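Thread: Splitting the policy at the grasp -- anybody else trying this?

drarport_mel
Okay so I've been chewing on this for a month and want to hear from people who've done it. Our task is ball into drawer. One long policy, start to finish, trained on 200 teleop demos, and it was fine at the grasp and lousy at the drop. It would drift over the desk, hang there, then let go wherever it felt like. So I cut every demo in 2 at the moment the fingers close, and trained a separate policy on each half. Same data, same network, no new demos at all. Out of 48 rollouts, the single policy got the ball in the drawer 27 times and the split version got 36. I'm pretty happy! But I'm also suspicious of being happy.

Orkmont
What decides the handoff? If it's you pressing a key I'm going to be grumpy about that 36.

drarport_mel
Ha, no, no key. It's finger current over a threshold and held for half a second. Dumb but it works. The threshold came from the demos and I didn't touch it after that.

tinbucket
I don't buy that the split is what helped. Your second policy only ever sees frames with a ball in the hand, so you've basically handed it a free label. Give the single policy one extra input that says holding / not holding and I bet you get most of that gain back. We saw this with a cup task last May.

mvarela
Maricruz Varela here, I work on the Zundine arm stuff. I half agree with tinbucket. The flag helped us on grasping but did nothing for placement, and our placement errors look a lot like what Mel describes. Mel, where do the failures sit now? Side to side, or too early?

drarport_mel
Mostly side to side. Early drops pretty much went away. What's left is the hand stopping short on the desk side and opening there, so the ball lands on the floor in the gap. Head camera view from the second half, so you can see how tight it is:

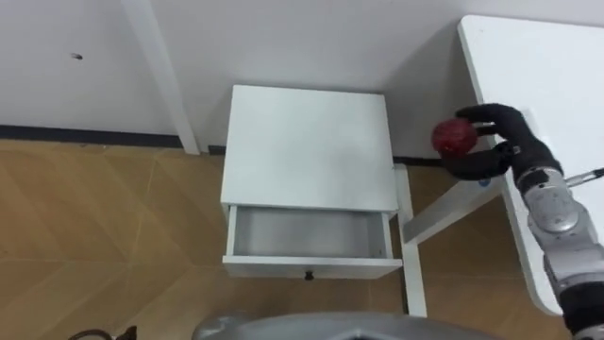 Placement half, ball in hand, drawer open. Head camera.

Orkmont
Oh wow, white cabinet, white desk, white wall. I'd be worried about that before I worried about where you cut the demos. What's the policy even supposed to grab onto for the drawer edge?

tinbucket
Yeah, this. The ball is the only thing in there with any color to speak of. Put tape on the drawer front and rerun the OLD policy. If it jumps up, your split result is mostly about seeing the drawer.

drarport_mel
I don't love the tape idea -- the whole point was to leave the furniture alone. But as a one-off test, sure, I can live with that. It means new demos though, right? The old ones don't have tape in them.

mvarela
You'd need new ones, yes. I'd do the flag first because you can compute it from the current you already logged. Also please shuffle the order of the rollouts between the two policies! We once ran all of A in the morning and all of B after lunch, and the window light did half the work.

Orkmont
Seconding the shuffle. And report the grasp failures separately, otherwise 27 vs 36 is mixing two things.

drarport_mel
Fair. Grasp misses were 4 for the single and 5 for the split, so the gap is all in placement. I did NOT shuffle, ugh. Okay, plan is flag run first, shuffled, same 48 start positions, then tape if I can stand it. I'll post numbers in this thread.

tinbucket
Post the bad ones too.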